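We use cookies to remember your settings and measure traffic. By continuing to browse you accept our cookie policy. Accept | Manage

# Jornel Kitchen Kit: evaluation data card

Release covers the Jornel tabletop kitchen, a toy-scale bench for testing pick-and-place policies with a two-finger gripper. Task family: soft object and cookware on the stovetop.
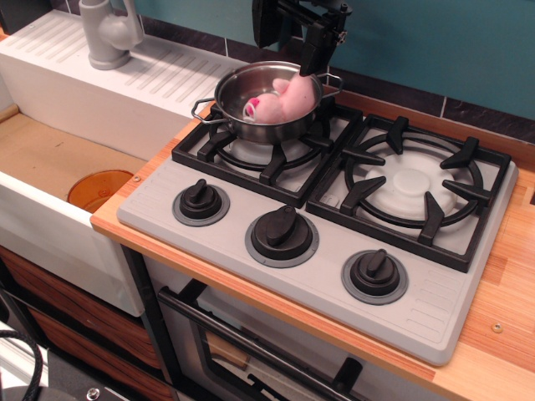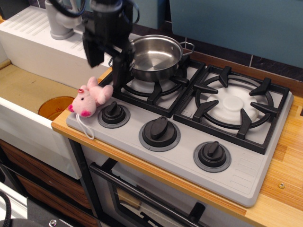 Plush toy, steel pot and back-left burner, two moments.

Maintained by Gautam, Drorkgate bench group | Last edited in October

## Contents

- 222 episodes, teleoperated, one operator
- 16 language instructions, 9 of them held out for evaluation
- 2,000 auto-labeled keyframes, not hand checked

## Fixture

The counter holds a sink with drainboard and a two-burner stovetop with three knobs. An oven front sits below. Cookware is stainless steel. The plush is soft enough that finger closure is a poor grasp signal - use the wrist force estimate if your controller exposes one.

## Known issues

- Pot walls are reflective. Depth returns inside the pot are unreliable and have been masked.
- Fingers hide small objects during the last part of a placement. Success labels were set after retraction.
- Knob positions are not logged.
- The Stornusik loader reads version 2 files only. Older exports need the convert script in tools/.

## Suitability

Adequate for short-horizon manipulation and for comparing grasp heads. Not recommended for liquid handling or anything involving heat - the burners are props. Replacement grates ship with the full kit but not with the starter kit.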